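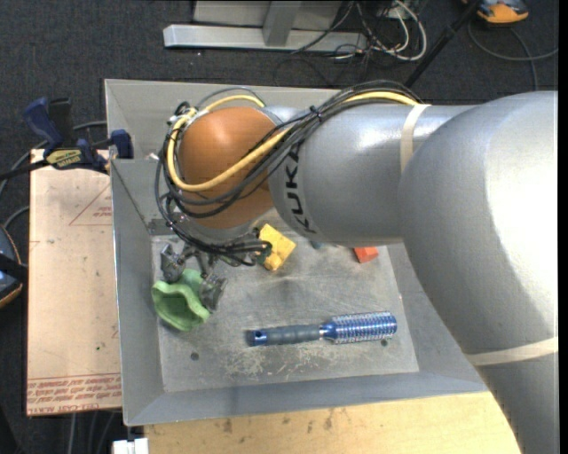
Figure 3. KUKA arm positioned over a gray metal bin.

4. Stall Turnover and Length of Visit

The Vemcombe market runs along two streets that are closed to cars on Sunday mornings. Vendors rent space by the season or by the day. Season vendors keep the same spot all year, while day vendors are placed wherever a gap is left. Our question in this section is whether shoppers stay longer when the stalls near them stay the same from week to week.

We asked 693 shoppers, as they left, when they had arrived and which stalls they had stopped at. Interviews took place at both ends of the closed streets and were kept short, with 4 questions in all. People who had only cut through on their way to church or the bus were left out of the totals, as were vendors' families.

Shoppers who named a bread, cheese or vegetable stall as their first stop tended to stay longer than those who came first for hot food. Many of the hot food customers ate standing up near the stall and then went home. The others were more likely to walk the full length of the market, turn around and come back along the other side. Several told us they bought heavy items last -- squash and potatoes, mostly -- so they would not have to carry them.

Season vendors drew more repeat customers, as Tóth found in an earlier study of covered markets. The effect was weaker on the side street, where the stalls are set farther apart and the pavement slopes. One spice seller there, a day vendor for 15 years, had regular customers who said they looked for her awning first and did not mind where it was. We treated her as a season vendor in a second pass through the data, and the results barely changed.

Weather was harder to handle. Rain in January emptied the side street well before closing time, and on those mornings the interviews came almost entirely from the main street. We did not try to correct for this. Jenő Vass, who did the coding of the answers, kept the wet mornings under a separate label so that they could be dropped, and we report the figures both ways in the appendix.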